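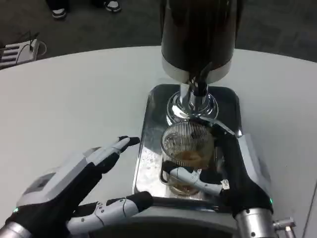
Big-Batch Iced Tea for a Crowd (and How to Keep It Clear)

I make iced tea by the gallon from March until the leaves come down, and I still get excited every single time I fill the jug! A big dispenser of cold tea is the easiest thing you can put out for a party. It costs next to nothing, and people go back for more all afternoon. These are the tips I've collected over the years, plus a few I stole from my neighbor Jeanie Chisholm, whose peach tea is the best on our street.

Start with a concentrate

Don't try to brew the full amount in one pot. Bring a quart of water to a boil, take it off the heat, and drop in your tea bags. I use 7 family-size bags for a gallon, which makes a strong tea that can stand up to plenty of ice. Put the lid on and set a timer for 4 minutes. If you like it stronger, add another bag next time and leave the timer alone. Long steeping is where that mouth-puckering bitterness comes from, and so does squeezing the bags (I know, I know, it's so tempting). Lift them out and let them drip.

A pinch of baking soda in the pot takes the edge off, too. Just a pinch! Any more and you'll taste it.

Sweeten while it's hot

Sugar melts into hot tea in seconds and sits on the bottom of cold tea forever. I start with three-quarters of a cup per gallon and stir until I can't feel any grit under the spoon. If your crowd is split, leave the tea plain and put out a little pitcher of simple syrup so people can fix their own. Honey works beautifully if you thin it with a splash of hot water first.

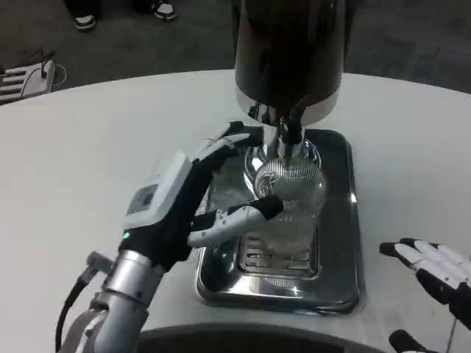 Cloudy tea is harmless, but oh, it bugs me. It usually happens when hot concentrate goes straight into the fridge. Let the pot come down to room temperature on the counter, top it up with cool water, and chill it after that. If it clouds anyway, stir in a cup of boiling water and it will often clear right up. Hard water makes things worse, so try filtered if yours leaves a crust in the kettle.

Ice without the watery finish

Freeze some of the tea itself in muffin pans the night before. The big pucks melt slowly, and as they melt you get more tea! Skye Swanson from my garden club drops a mint leaf and a raspberry in each one, and they look gorgeous bobbing around. Keep the ice in a bucket on the side if your dispenser doesn't have a separate ice core, and let folks scoop their own.

Setting out the drinks table

A round table works so well for this because people can come at it from all sides. Put the dispenser where the spout is easy to reach, and check that your tallest glass fits under it before you fill the thing. Moving a full dispenser is no fun at all. A tray underneath saves your tablecloth, and I fold a paper towel and keep it close by for wiping up.
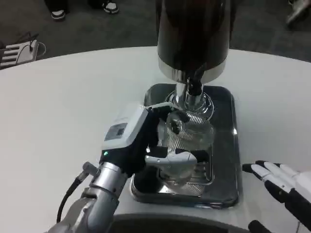
Shiny chrome and a rimmed tray under the spout.

Lemon slices go in a bowl, never in the tea. They turn it bitter after a couple of hours and the seeds find their way into the spigot, and then you're poking at it with a toothpick while everybody waits. Ask me about our last family reunion, with 40 thirsty cousins in line.

Cleaning the spigot

Please do this one! Sugary tea dries inside the valve and gets nasty faster than you'd think. As soon as the party winds down, run a quart of hot soapy water through the spigot, then a quart of plain hot water. If yours unscrews, take it apart and go at it with a straw brush. 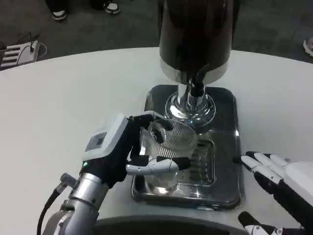 Vinegar is my other standby. Mix equal parts white vinegar and warm water, let it stand in the dispenser for half an hour, drain it through the spigot, and rinse until you can't smell it anymore. It takes tea stains off plastic as well. For glass pitchers with a brown ring near the bottom, a spoonful of baking soda on a damp cloth does the job.

Leave the lid off and the spigot open overnight so everything dries out before you put it away. Leftover tea keeps three days in the fridge in a covered jar, and anything past that goes down the drain.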